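The Trial Period

The Skarkel people gave you thirty days, and Petro Lysenko had used up twenty-six of them reading the terms.

"It says unlimited demonstrations," he said. "What do they mean by unlimited?"

"They mean you can do as many as you like," said Vira Hladun, who was eating her lunch over the keyboard again.

"Yes, but there's a star next to it."

The star led to a footnote, the footnote led to Schedule C, and Schedule C said 2,000. After that it was so much a go, payable in advance, to an office in Dolham that closed at three.

The idea had been simple when Maximiliano Echevarría came to sell it. You held a gripper in each hand and did a job the way you would normally do it. The grippers remembered. You did it again, and again, and when you had done it enough you sent everything off to Skarkel and they sent back a robot's good manners. Maximiliano had shown them a film of two arms laying a table for six. He had very clean cuffs. Horobets Fulfilment, which packed gift bags for other people's conferences, had signed before the coffee was cold.

What the film left out was the person with the grippers, and at Horobets the person was Sigita Strazds. She had been picked because she was the neatest packer in the building. She was also left-handed, a matter on which Schedule C was silent.

Her job was to teach the thing bags. Snacks into bag, snacks out of bag, snacks into tray. By the second week she had stopped seeing them as snacks. By the third she had caught herself at home, lifting a slice of toast with two stiff fingers and pausing at the top for a clean ending.

"How many now?" Petro called across.

"1,384," said Sigita.

"And how many are good?"

She took her time over that one.
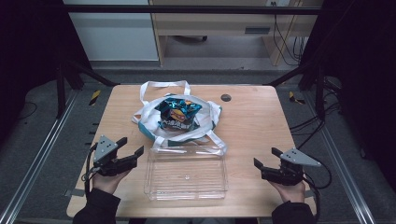 The tote, the tray and one more packet to go.

Svitlana Demchenko came down from accounts on Fri 8 May to see what the money looked like. She stood behind the metal rail with her arms folded and watched Sigita bring both hands up to the edge of the table.

"Can I talk?" said Svitlana.

"It doesn't record sound."

"What's it thinking?"

"It isn't thinking anything. It's watching me."

"Poor thing," said Svitlana, and it was not clear to whom.

She had brought the renewal form. If they signed today there was a discount, and a second pair of grippers thrown in, and a visit from Maximiliano. If they didn't, everything went back in its case and they would be left with whatever had been learned so far. Petro wanted to know what that came to. Vira rang Dolham and was told that, on present figures, the robot would be confident with bags and cautious with handles.

"Handles are most of a bag," said Petro.

"I did say that to him."

"What about Arnon? They were cheaper."

"Arnon want you to wear a hat," said Vira.

Sigita asked if they would mind moving out of the light. Then she closed the left gripper, opened it, and said a word that Schedule C would certainly have counted as a failed attempt.

"Is that one good?" said Svitlana.

"Put it down as 1,385," said Sigita, "and go and ask him if I can wear the hat."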